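3.2 Mise en place de la table et choix des contenants

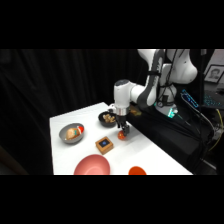

La tâche de rangement retenue dans cette section porte sur de petits objets du quotidien qu'il faut répartir entre plusieurs bols. Elle prolonge l'inventaire de la section 3.1, établi à partir des cuisines visitées à Bakville, où le bol ouvert sert de contenant par défaut : on y pose le pain, les fruits, les biscuits, mais aussi ce qui n'a pas de place attitrée. Gemma Pickering avait relevé au cours de ces visites que les habitants distinguent leurs bols par la couleur bien plus souvent que par la taille. Nous avons donc fait de la couleur le premier critère de différenciation.

Les contenants visibles sur la figure 2 sont un bol gris, large et peu profond, un bol noir et un grand bol rose. La surface de travail est blanche et le fond est fermé par un rideau noir. Ce choix a une conséquence pour le bol noir, dont le bord se détache bien de la table mais moins nettement du rideau lorsqu'on le regarde de face. Nous l'avons conservé, les plans de travail réels présentant le même genre de confusion entre un récipient sombre et une crédence sombre.

Figure 2. Table de rangement avec bols, balle rouge et petite boîte en bois. Le bol gris est à gauche, le bol noir rempli se trouve un peu en arrière et le bol rose n'apparaît qu'en partie au premier plan.

Le contenu des bols n'est pas neutre. Un bol vide se lit comme une destination possible pour n'importe quel objet ; un bol déjà garni impose une catégorie. Le bol noir reçoit une quantité importante de petits morceaux brun clair, d'aspect alimentaire, qui forment un tas. Le bol gris ne contient que peu de choses, dont un aliment arrondi de teinte beige et un petit objet rouge et blanc placé près du bord droit. Ce mélange est fréquent dans nos relevés domestiques. Il rend la règle d'attribution plus difficile à formuler, et les annotateurs ont reçu pour consigne de ne pas la formuler à la place du participant.

La balle rouge constitue l'objet à ranger. Elle est petite, brillante, d'un rouge tirant sur l'orangé, et n'appartient à aucune catégorie alimentaire. Dans le questionnaire préalable, distribué à 30 répondants du quartier de Bisham, la question de sa place a donné lieu aux réponses les plus dispersées. Certains la rapprochent du bol gris à cause de l'objet rouge et blanc qui s'y trouve, d'autres préfèrent le bol rose en invoquant une parenté de teinte. Le bol noir est cité le moins souvent, et toujours avec la remarque qu'on ne mélange pas un jouet avec de la nourriture.

La petite boîte carrée en bois, posée légèrement de biais au centre de la table, occupe une position différente. Ses côtés sont clairs et sa face supérieure porte un panneau sombre dont le centre luit en bleu. Elle ne fait pas partie des contenants et aucune consigne ne demande de la déplacer. Les répondants la décrivent tantôt comme un réveil, tantôt comme un bibelot, sans que cette hésitation modifie leurs choix pour la balle. Nous la traitons comme un élément stable du plan de travail, au même titre qu'une salière ou qu'un minuteur qu'on contourne sans y toucher.

La nomenclature des objets suit celle de Wragg, adaptée au français. Nous n'avons pas repris la distinction entre « coupe » et « saladier » de la grille Dameck, établie en 1985 et fondée sur la profondeur intérieure du récipient. Cette mesure demande de vider chaque contenant, ce qui détruit l'arrangement étudié. Le terme « bol » est employé partout, suivi de la couleur. Le corpus comprend 1568 arrangements décrits selon cette convention ; ceux dont un contenant est partiellement hors champ sont conservés et signalés par une mention dans la fiche. La section 3.3 détaille le codage des fiches et le traitement des désaccords entre annotateurs.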